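Week 6 – Kitchen layout and waste, handout for Tuesday group

Reading: the Anozie chapter on small kitchens, skip the part on lighting. Bring the Fenar worksheet, we didnt finish it.

Recap. Old rule was the triangle – sink, stove, fridge. Fine for one cook. Falls apart with two cooks, or an island in the wrong spot. Newer approach is zones: store, wash, prep, cook, clear. Most plans forget clear. Peelings, packaging, plates coming back.

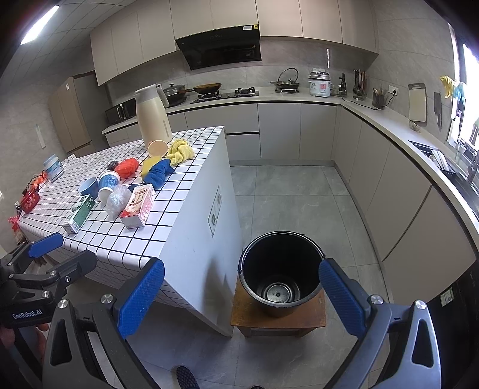 Fig. 1. Island on one side, L-shaped run of cabinets and counters along the back and right.

Clearances. Celisport plan gives 51 inches between island and counter. Good for two people passing, a bit long for one person carrying hot pans. Measure from counter edge, not the cabinet face – lots of you lost points on this.

Waste. Where does the bin go? Three things to check:
– distance from the main prep surface
– door swings, dishwasher door esp.
– who empties it and by which route

Sorting comes up on the exam. Mixed waste is the default when there's only one container in reach, people wont walk for a second one.
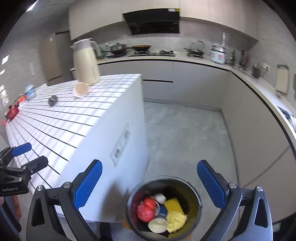

Stustuvus case: cafe kitchen, 1000 covers a week, one bin by the back door. Staff crossed the cook zone every time. Fix was cheap, a second bin at prep and a fixed time for emptying (3 pm, before the evening shift). No building work at all.

For next week: draw your own kitchen to scale, mark the zones, list 6 trips you make while cooking one meal. Pencil is fine. Late ones go in the tray by the door, not my email.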